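4.2 Setting Up a Desk for Seated Work

This section covers the Kurkwood height-adjustable desk with the Brurau control box. Complete the frame assembly in Section 3 before you start. Two people are needed for steps 1 and 2.

CAUTION: Do not connect the power cord until step 6. The legs may move without warning if a key on the handset is pressed during assembly.

1. Stand the desk upright on a level floor. Leave a gap of 6 inches between the rear edge and any wall, shelf or neighboring desk.

2. Turn the leveling feet until the desktop no longer rocks. Lock each foot with the flat wrench supplied.

3. Fasten the handset under the front edge with the short screws. The long screws will come through the desktop and must not be used here.

4. Route the motor cables through the tray. Leave enough slack for the full travel of the legs.

5. Adjust the chair first, then the desk. Feet rest flat on the floor, and the thighs are level. The desktop should meet the underside of the forearm with the shoulders relaxed.

6. Connect the power cord and hold the DOWN key until the display shows 000. The desk is now reset.

Reach zones

Items used all the time belong within forearm's length of the front edge. Items used now and then may sit farther out, where the arm has to be extended. Anything beyond that should be moved to a side table — repeated leaning strains the lower back.
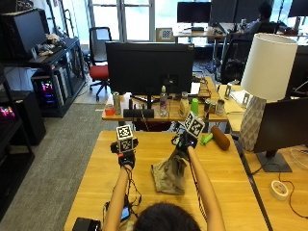

Figure 4-3. Seated position at the desk, both arms stretched forward.

If two desks are placed back to back, set both to the same height before placing monitors on them. Raise or lower one desk at a time and watch the cables between them.

NOTE: The load limit is 200 pounds, spread evenly. Monitor arms, drawers and clamp-on lamps count toward this limit.

Saving a height

Press M, then a number key, within two seconds. The display flashes once when the height is stored. Stored heights are kept if the power fails, but the reset in step 6 must be repeated if a leg is unplugged.

Duty cycle

The motors may run for 2 minutes in any 18. If the display shows HOT, leave the desk alone for 16 minutes — pressing the keys during this time restarts the delay.

Revision notes: April 11, 2024. Reach zones rewritten by Kirsty MacRitchie, checked by Catherine Yule. Part numbers for the Brutevico cable tray are listed in Appendix B.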